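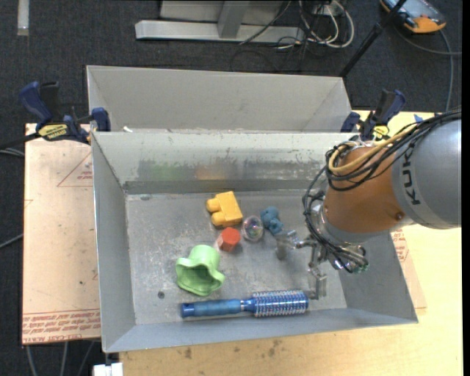

Keltar to Offer Low-Temperature Powder Coating Line for Mixed-Material Parts

SKOVMONT, Monday, January 31, 2022 – Keltar, a contract finisher of metal and composite parts, said it will open a low-temperature powder coating line at its Skovmont plant in March. The line is intended for parts that combine metal with wood fiber, plastic inserts or bonded seals, and that cannot pass through a standard curing oven without damage.

Conventional powder coating uses a dry resin that is charged, sprayed onto a grounded part and melted in an oven. The oven temperature and the time the part spends there are set by the resin. Solid steel and aluminum tolerate this well. Assemblies do not always do so. Glued joints can soften, gaskets can shrink, and fiberboard can release moisture that leaves pinholes in the finish. Until now Keltar has asked customers to strip such parts down before shipping them, or has coated them with liquid paint on a separate booth.

The new line replaces the long convection oven with a short infrared section followed by an ultraviolet lamp section. Infrared emitters bring the surface up to the melting point of the powder. The lamps then start the hardening reaction. Most of the heat stays near the surface, and the core of the part remains well below the temperature reached in a convection oven.

"The powder has two jobs, to flow and to harden, and in an ordinary oven both are done by heat," said Kamran Esfahani, director of process engineering at Keltar. "We have separated them. The heat only has to make the powder flow. That gives us much more room with parts that have a seal or a bonded joint in them."

Line Layout

Parts travel on an overhead conveyor through washing, drying, preheating, spraying, melting and lamp curing. The spray area has 2 booths mounted on rails. One can be cleaned and loaded with a new color while the other is in production. Infrared emitters are arranged in 10 zones, each with its own surface temperature sensor, so that thin and thick areas of the same part can be heated at different rates.

Washing uses a zirconium-based pretreatment for steel and aluminum. Fiberboard and composite panels bypass the wash and enter after a dry cleaning station, where they are wiped, blown down with filtered air and treated with a conductive primer if their surface resistance is too high for even powder pickup. Operators measure resistance on the first part of each batch and record the reading with the batch number.

The curing section has a line-of-sight limit. Surfaces that the lamps cannot reach, such as the inside of deep channels, will not harden fully. Keltar will review drawings before quoting and will direct parts with deep recesses to its existing convection line, which stays in service. Heavily pigmented yellow and white finishes also absorb lamp energy and may need a thinner film or a second pass.

Qualification Work

Keltar ran trial panels over the past year with Cukside, which makes cabinets for outdoor electrical equipment. The Cukside cabinets have a steel frame, an aluminum door and a foamed-in-place seal. In earlier production the seal was applied after coating, and the seal groove had to be masked by hand and cleaned before the foam was laid down.

In the trials the seal was applied first and the complete door was coated with a removable cover strip over the seal. Panels were checked for film thickness, gloss, cross-cut adhesion, pencil hardness and solvent rub resistance. Seal samples were compressed and measured for recovery before and after curing. Of 60 doors in the final trial batch, all met the Cukside drawing for film thickness and adhesion. Two were returned for touch-up where the cover strip had lifted at a corner. The strip has been redesigned with a wider foot.

"We had a masking step that took longer than the coating," said Eleri Rowlands, manufacturing manager at Cukside. "What we wanted to know was whether the foam would recover after the oven. The compression results were inside our limits, and we have released the door for production on the new line."

Salt spray and outdoor exposure tests are still in progress. Keltar said it will supply the results to customers on request when the test periods end. Parts with a corrosion requirement will be accepted only on the basis of completed test data for the same substrate and pretreatment.

Energy and Floor Space

The infrared and lamp sections together take up 35 percent less floor length than the convection oven on the existing line. The emitters are switched by zone and shut down when there is a gap on the conveyor, so the line does not need to be held at temperature between batches. Keltar has not published an energy figure per part. Metering will begin when the line starts regular production.

Overspray from both booths is collected by cartridge filters. Powder from long single-color runs is sieved and returned to the feed hopper. Powder from short runs is kept apart and is not reused on visible surfaces.

Powder Supply

The powders are supplied by Fu, which has adjusted a group of its existing lamp-cured resins for use on metal. The starting range covers matte and fine-texture finishes in gray, black and light neutral colors. Smooth high-gloss finishes are not offered at launch.

"Gloss is harder because the surface has very little time to level before the lamps," said Chun-hung Hung, technical manager for coatings at Fu. "Texture is more forgiving. We are working on a slower resin for the smooth grades, but it is not ready to be sold."

Availability

Keltar is accepting sample parts now. Customers should send a drawing, a list of all materials in the assembly with their temperature limits, and at least two uncoated samples of each part. Samples will be returned with a film thickness map and a record of the surface temperatures reached during curing. Quotations for production work will be issued after the sample report has been approved.

Minimum batch sizes depend on color and hanging density. Custom colors require a separate powder order and a longer lead time.

About Keltar

Keltar provides pretreatment, powder coating, liquid painting and assembly services to makers of enclosures, furniture and machine parts. The company is based in Skovmont.

Technical contact: Povilas Sakalauskas, applications engineering
Press contact: Abílio Antunes, communications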